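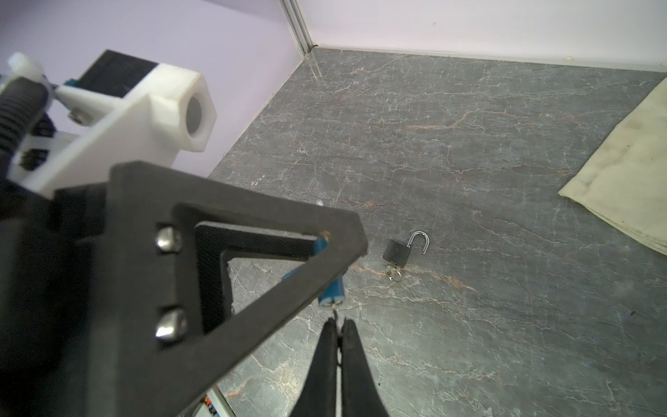 Ama Fiadzo spent eleven years reading other people's mail before she wrote a word of her own book. Most of it was business mail: orders for rope, complaints about rope, and letters to a bank in Ukdale asking for more time. The man who wrote it, a mill owner named Nyarko, is the subject of her first biography, out in March from Motuleck Press.

"I didn't set out to write a life," she said when we met at the library in Jondstead. "I was cataloging the letters for the county. I was supposed to list the date, the sender and one line on the contents. My one line kept getting longer."

The collection holds 414 letters, nearly all of them to or from Nyarko, and two account books. Fiadzo's first draft ran to 700 pages. Her editor asked her to cut it by half, and she says that was the right call, though she is still sorry about a chapter on the price of hemp.

Nyarko is not a well-known name outside the county. He ran the mill, served one term as mayor, lost the next election badly and went back to the mill. I asked why a general reader should pick up a book about him.

"Because he wrote things down," Fiadzo said. "You get the big men of that period in a dozen biographies each, and they knew they were going to be read. He didn't. He tells his brother he's scared of the new boiler. He tells him what he paid for a coat and that his wife thinks it was too much."
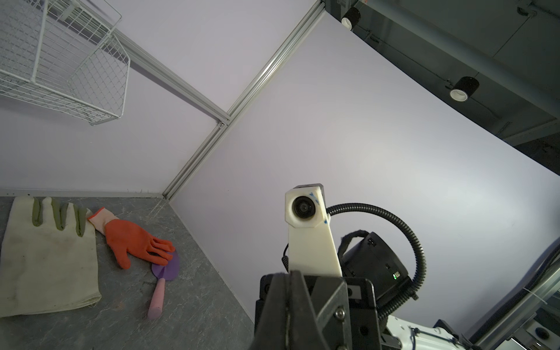 The brother's replies are missing, and that gave her the most trouble. For long stretches the book has to work out one side of a conversation from the other. Fiadzo chose to say so on the page each time.

"Some biographers will write 'he must have felt,'" she said. "I did it too, in the first draft. Then I went through and marked every one, and there were pages where I'd have nothing left if I took them out. So those pages went."

She is fair to Nyarko without being soft on him. The chapter on the mill strike is the longest in the book, and he does not come out of it well. He cut wages twice in a winter and told the newspaper he had done it once. Fiadzo found the second cut in the account books. Family members who had lent her photographs were not pleased when they read it, and one asked for the pictures back. She returned them, and the book uses others.

I asked if she liked him by the end.

"On some days. He was good to his brother. He was a poor mayor, and I think he knew it. I got tired of him around the election chapter and took a few months off."

She writes in the mornings, by hand, and types up the pages after lunch. She does not read other biographies while she is drafting. When she is done she reads a lot of them, mostly older ones, and mostly of people she has never heard of.

Her next book will be shorter, she says. It is about the woman who ran the Ukdale bank's front office and signed many of the letters turning Nyarko down. So far Fiadzo has her signature, her address and a receipt for a piano.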